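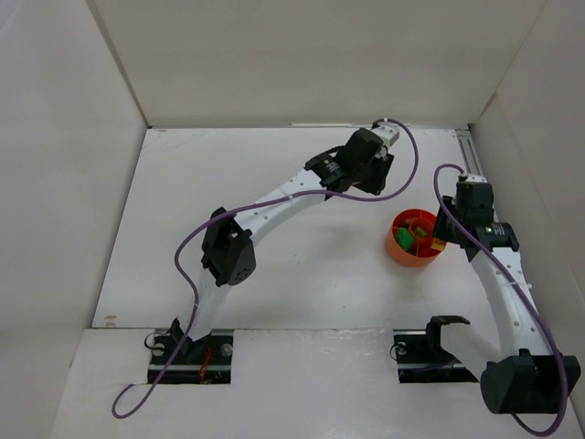 Savvas Drakos

Student Hardship Grants: Frequently Asked Questions

What is the Villetti Grant?
The Villetti Grant pays one-time costs that could force an enrolled student at Wokberg College to drop a course or leave before the end of term. It is a grant and does not have to be repaid. It is paid from gifts made by alumni and staff.

Who can apply?
Any student enrolled in at least five credits at the time of application. Part-time and graduate students are eligible. Students on an approved leave may apply if their return date falls within 60 days. Students in the non-degree evening program should contact the Office of Student Aid before filling out the form.

How much can I receive?
The limit is $300 per request. A student may receive more than one award in an academic year, but each request must relate to a separate expense.

What costs are covered?
Rent or utilities past due, emergency travel, replacement of required course materials, medical bills not paid by insurance, and short-term child care. Tuition, parking fines, library charges, and credit card balances are not covered. Costs already paid may be submitted if the receipt is dated in the current term.

Which documents do I need?
One document showing the cost (bill, lease notice, estimate, or receipt) and the completed form. Bank statements are not required. If the document is in a language other than English, add a short summary in your own words – a certified translation is not needed.

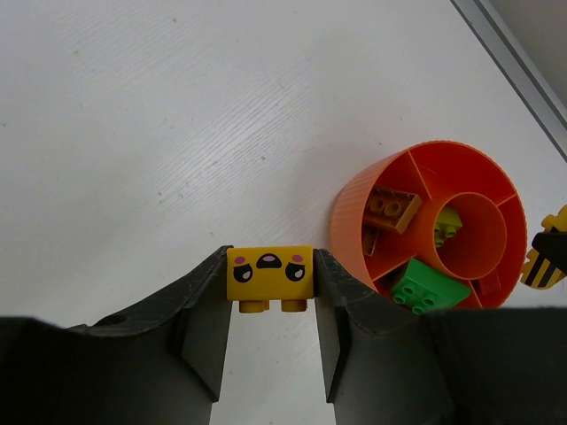 Kevser Avcı
Grants Coordinator, Office of Student Aid

How do I submit the form?
Log in to Zollance with your college ID, open "Aid Requests," and select "Hardship." Files must be PDF or JPG and no larger than 10 MB each. Paper forms are accepted at the front desk in Xie Hall.

Is there a deadline?
Requests for the fall term close on 15th November. Forms started in Zollance but not submitted by then are deleted and must be entered again for the next term.

How long does a decision take?
Most requests are decided in about a week. October is the busiest month and may run longer. Requests involving loss of housing are read first. Mark the box on page one if this applies to you.

How is the money paid?
By direct deposit to the account on file with the bursar, or by check if there is no account on file. Payments to a landlord or utility company can be arranged on request.

Will a grant change my financial aid package?
Usually not. If your package already meets your full cost of attendance, the office will contact you before any payment is made.

Can I appeal?
Yes. Reply to the decision notice and attach any new document. An appeal is read by a staff member who did not handle the first request. The second decision is final for that expense.

Who sees my request?
Staff in the Office of Student Aid only. Faculty and donors do not receive names or details.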